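Search articles Go
Reading time: 2 min

Nistunora

Nistunora is a software package for grasp planning and closed-loop gripper control, used mainly for household pick-and-place tasks. It was first written by Bernardo Mendes and Josiane Royer at Imimwood and is now maintained with a second group in Iltamthorpe. The name covers the planner, the controller and a set of command-line tools for preparing demonstration data.

Architecture

The package is split into processes that exchange messages over shared memory. The perception process takes wrist camera images and returns an object mask and a list of grasp candidates. The planner scores the candidates and passes a short sequence of gripper poses and jaw widths to the controller. The controller runs at 400 Hz and interpolates between poses. Planning runs at 8 Hz, so each new plan overlaps the last one and the two are blended.

Earlier versions ran perception and planning in one process. A slow image would then stall the plan, and the arm stopped between segments.

Perception of cluttered floors

Floor clearing is the most heavily used task in the package. Objects are first grouped by how they deform under the fingers, and only then by name. A crushed drink carton and a paper cup may share a grasp family, while a flattened plastic bottle is handled separately because its clear walls give weak edges in the mask. Orange peel is assigned a low closing force.

Glossy tile is a known source of error. Reflections can be segmented as small bright objects, and the planner will try to reach for them. A filter added by Margaux Fleury compares each mask over several images and drops regions that slide across the floor as the camera moves.

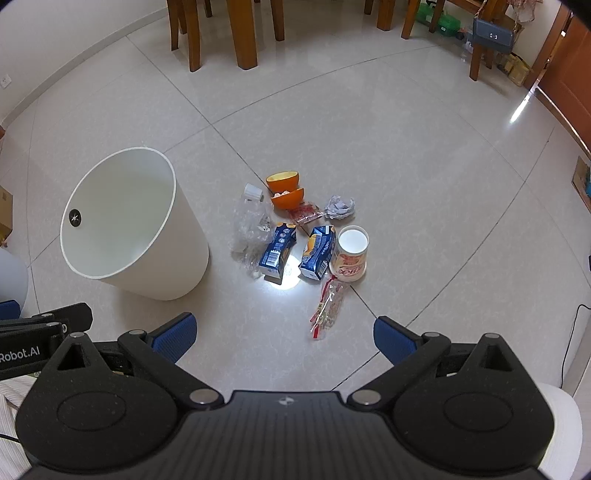
Demonstration tooling

Recordings made with hand-held grippers are converted by a tool called Adugna. It recovers the camera path, estimates jaw width from the finger positions and cuts the recording into episodes. Episodes with a broken camera path are rejected. The standard floor-clearing set holds 1713 episodes, of which 1000 are used for training.

Limitations

The planner has no model of contents, and a carton that still holds liquid is treated as empty. Thin film lying flat on tile is often missed. Florian Bouvier has proposed a sliding grasp for this case, but it is not part of the main branch.

Contact | Copyright Imimwood | Back to top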